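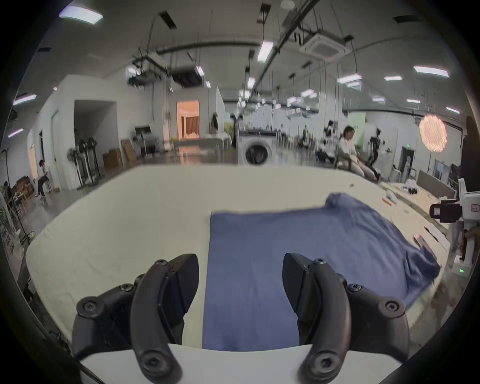 Somebody in the comments under my last post wrote that vinegar will fix the dye in blue cotton forever, if it is put in the first wash, and that everyone who loses the color has only themselves to blame. I have tried it and I still have blue water. So I want to ask here properly.

## How do I stop dark blue cotton from losing color in every wash?

Posted in Home and Laundry, Joldale community help

I bought a dark blue cotton top for $34 at the shop near the bus station in Joldale. The label says 100% cotton, wash separately, do not bleach, and there is the sign with one dot for the iron. There is no other information about the dye.

I washed it by hand before wearing it. The water became blue. I rinsed it until I was tired, and the last water was still a little blue. Then I put it in cold water with a cup of white vinegar for 2 hours, as I have read in many places. After this I rinsed again and I thought the problem was finished.

The second wash was in the machine (a Dudek, front loading, quite old, the delicate program) with nothing else inside except one white cloth. The cloth came out light blue. I used Plendudell powder, the normal one for white and mixed laundry, and only half of the measure.

What I would like to understand:

- Does vinegar do anything for cotton, or is it only for wool and silk?
- Is salt better?
- Can I still save the white cloth? It is a napkin from a set, and the other ones are very white.
- How many times does one normally have to wash it alone?

I don't want to return the top if it can be avoided. The fit is very good and I don't find this easily. Thank you in advance to all who answer, and please excuse my English.

---

### Replies

**bluecotton_brollham** wrote:

Hello. I worked for some years in a small laundry in Brollham and English is also not my first language, so we will understand each other.

First, the vinegar. It doesn't fix the dye in cotton. Acid is useful when one is dyeing wool or silk with acid dyes, and I believe the advice came from there and was then repeated for everything. In your case it did no damage, but it also didn't help. Salt is the same story. Salt is used in the dye bath, before the dye has joined with the cotton. When the garment is finished and sold, a spoon of salt in the bucket will not change anything.

What you see in the water is most probably loose dye. When the factory doesn't rinse enough after dyeing, some dye stays on the surface of the fiber without being attached to it. It must go out. This is why the label says to wash separately. The piece will usually not look much paler when this extra dye has left.

I would do it in this way:

1. Turn it inside out and close any buttons or zipper.
2. Wash it alone at 20 °C, short program, with a liquid detergent for colors. Please put away the powder for this one. Powder for white laundry often contains oxygen bleach and brightener, and dark blue doesn't like either of them. Look on the back of your box, it must be written there.
3. Don't fill the drum with other things, but also don't choose the smallest amount of water. Loose dye needs water to be carried away. If your machine has the button for extra rinse, press it.
4. Take it out immediately when the program ends. If it stays wet and folded in the drum, the dye can move from one place to another and you get marks like clouds.
5. Dry it in the shade, flat or on a wide hanger.

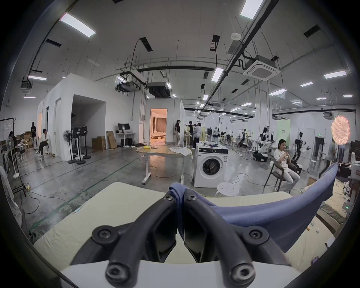 Concerning the number of washes, I can't give you one that is true for all. With good cotton it is often three or four. With very dark blue or black it can be more. Make a test each time: wet a corner, press it in a white paper towel, and look if color comes over. When the towel stays white you can start to wash it with other dark things. With white things I would never wash it, also not after a year.

If after six washes the towel is still strongly blue, then it is possibly a cheap direct dye, or indigo. Indigo is always rubbing off a little, as with jeans, and that is normal for it. For direct dye there exists a product called dye fixative, which is sold in shops for textile crafts. It works on direct dyes and sometimes on others, but it can make the color less resistant to light. Read the instructions and try it on the inside of the hem.

For the napkin: don't dry it with heat and don't iron it. Put it in warm water with oxygen bleach, the measure is on the package, and leave it for several hours, the whole night is also fine. Change the water if it becomes blue. I have saved many white pieces like this when they were still wet. When they were already ironed I had less luck.

---

**unregistered reader** wrote:

Just use the color catching sheets, I put two in every wash and never sort anything. Works for me.

---

**bluecotton_brollham** wrote:

The sheets are good for small accidents, I also have them at home. But they catch only dye which is already swimming in the water, and with a new dark garment it can be too much for them. I would use one together with the steps above and still wash it alone at the beginning.

---

**The person who asked** added, later in February:

Thank you for the long reply. I looked on the box and you are right, the Plendudell has oxygen bleach in it, written very small under the flap. I bought the liquid for colors. After three more washes the paper towel has only a weak shadow on it, and the top looks to me the same blue as before.

The napkin was one night in the bucket. It is now white on one side, and on the folded edge there is a line that I can see when I know where it is. I will repeat it.

One more thing for those who read this with the same Dudek machine: the extra rinse is not a button. One must hold the temperature key for some seconds until a small drop is shown. It takes about 20 minutes longer. I had the machine for years without knowing it.

---

**third reader** wrote:

Does the same apply for linen? I have a dark blue tablecloth and the label is cut off.

---

**bluecotton_brollham** wrote:

Yes, linen takes the same kinds of dye as cotton, so do the same steps. For a tablecloth check also the thread of the hem, it is sometimes polyester and stays darker when the rest becomes paler.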